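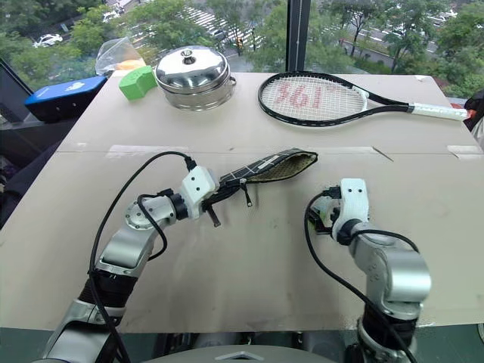 I'm looking for people who remember Zommont Park, and I'd love to hear from you even if you only went once and spent the whole day throwing up behind the log flume.

My name is Lahcen Cherkaoui, and I grew up two miles from the front gate. My brother and I had season passes every year until the place shut down in 2000, and for a long time I figured I'd just carry those summers around in my head. Then in June I drove out to Purves to see what was left (a ticket booth, a lot of sumac and one very sad concrete hippo) and came home wanting to make something out of it. So I'm putting together an audio series on the park, six episodes long, and I need voices other than mine.

I want to talk to anybody who worked there. Ride operators, lifeguards, the kids who sold lemonade, whoever had to hose down the Sira. If you never heard of the Sira, it was the big enclosed slide at the north end, pitch dark the whole way down, and I lost a tooth in it! I'm also hoping to find families who held reunions at the picnic grove, and people who lived close enough to hear the music every night whether they liked it or not. Complaints are welcome – I've already heard plenty about the parking.

I'm also hiring one part-time helper. You'd be calling people back, setting up interviews and keeping our spreadsheet in some kind of order, which I have proven I can't do. It's two evenings a week through the end of the project, and most of it can be done from your kitchen. You don't need radio experience. You do need a phone voice that doesn't scare people, and it helps if you can get a talkative person back to the subject without hurting their feelings. Said Bouazza is handling the sound and he's very patient, so you'll be in good company.

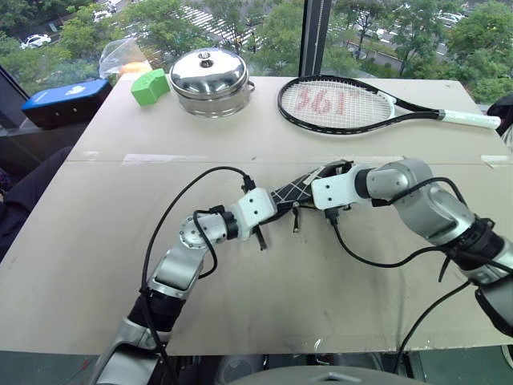

Do I have to come to Purves to be interviewed?

Only if you want to. We can record over the phone, and Said can also bring his gear to you if you're within an hour's drive.

Each interview runs as long as you feel like talking. I can't pay for interviews, but you'll get a copy of your whole recording, including the parts we don't use. If you have snapshots, wristbands, park maps or an old staff shirt, please mention it. I'm especially after a map from before they moved the carousel, because my brother and I have been arguing over where it stood for most of our adult lives.

To take part or to ask for the helper job, drop a note at the front desk of the Welico building, 139 Main Street, with your name, a phone number and a line or two on what you remember. Job notes should say which evenings you're free. I'd like to have those by July 6, 2018. Interview folks can take longer – I'll be recording well after that.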